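Teaching a Bottle Pick with a Wrist Camera

Part 3 of the Tiltia arm build

Parts 1 and 2 covered the base, the wiring and the joint limits. This part covers the camera mount, the bottle target and the approach move. It assumes the arm homes cleanly and the gripper opens and closes from the command line. If it does not, go back to Part 2. Allow one evening.

You will need

The arm, bolted or clamped to the table
A wrist camera with a locking connector
The printed bracket (files are in the Tiltia folder, revision 2)
Two screws for the bracket plate
A braided cable long enough for full wrist travel
A small bottle of water, sealed
A second bottle of a different shape
A plain table against a plain wall

Step 1. Fit the bracket

Print the bracket in white with the plate face down. Black also works, but cracks along the layer lines are harder to spot. Seat it over the forearm and tighten the two screws evenly. The plate must not move when you push on the camera housing with a thumb. If it moves, the calibration in Step 3 is worthless and will have to be repeated.

Step 2. Set the view

Start the preview and open the gripper fully. Tilt the camera until both fingertips show in the bottom corners of the view. The fingers are the reference for everything that follows. Too much finger wastes pixels on parts that never change. Too little, and the last part of the approach is blind.

Stand the small bottle on the table and jog the arm until the bottle sits between the fingers with clearance on both sides.
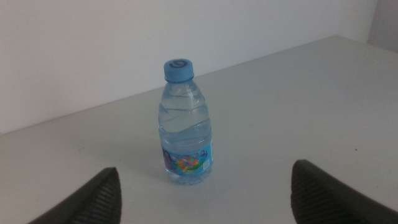 Lock the tilt and save this pose as "pregrasp". The driver writes the joint values to poses.txt. Keep a copy of that file somewhere else. Lwazi Nkosi overwrote ours during a firmware update, and the whole set had to be taught again.

Step 3. Calibrate the center line

The camera is never exactly centered on the gripper. With the arm at pregrasp, close the gripper slowly on the bottle and watch which finger touches first. If the left finger touches first, the bottle is too far left and the offset needs to go right. Change cam_offset_x in small amounts, reopen, and repeat until both fingers land together. On our arm the final value was 24 pixels. Yours will differ.

Do not correct this by moving the bottle. That hides the error at one spot on the table and leaves it everywhere else.

Step 4. Teach the standoff

Back the wrist away from the bottle along the approach line, keeping the gripper open. Stop when the whole bottle is in view with clear table in front of it. Save this pose as "standoff". The detector runs here, once, before the arm commits to a move.
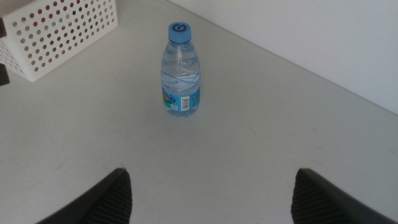 Standoff view: gripper open, bottle ahead, basket at upper left.

Leave the basket on the table while you teach. It is the drop location in Part 4, and the detector should learn early that a large white object with holes in it is not a target. If the detector fires on the basket, raise min_saturation until it stops. A colored cap and label give it plenty to work with.

Step 5. Run the approach

Set speed to the lowest value and keep a hand on the stop switch. Run:

approach standoff pregrasp

The arm should travel in a straight line and stop with the bottle between the fingers. Repeat with the bottle in different positions inside the reachable area. Mark any position that fails with a pencil dot on the table. Failures in a cluster usually mean a joint is close to its limit. Scattered failures usually mean a loose bracket.

Step 6. Add the second bottle

Put a taller bottle beside the first, far enough away for the open gripper to pass between them. Check the cable before running anything. It needs a loop large enough for the wrist to turn, and that loop hangs lower than you expect. 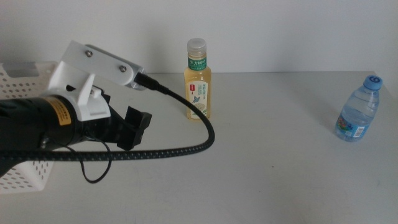
Step the arm through the approach by hand and watch the cable the entire way. If it touches a bottle at any point, shorten the loop or move the tie point back along the forearm. A dragged cable can knock over a bottle the gripper never touched, and the log will show a clean run.

Troubleshooting

Preview freezes when the wrist turns: the connector is being pulled. Give it more slack at the camera end.

Bottle tips on closing: the grip point is too high. Lower pregrasp and repeat Step 3.

Detector picks the wrong bottle: set target_color from the cap. Clear plastic is a poor target against a pale table.

Arm stops short with error 1584: the approach line passes outside the joint limits. Move the standoff pose closer to the base and teach it again.

Thanks to Gonzalo Peñalver for the bracket revision and to Sipho Naidoo for the approach script. Part 4 covers the lift and the drop into the basket.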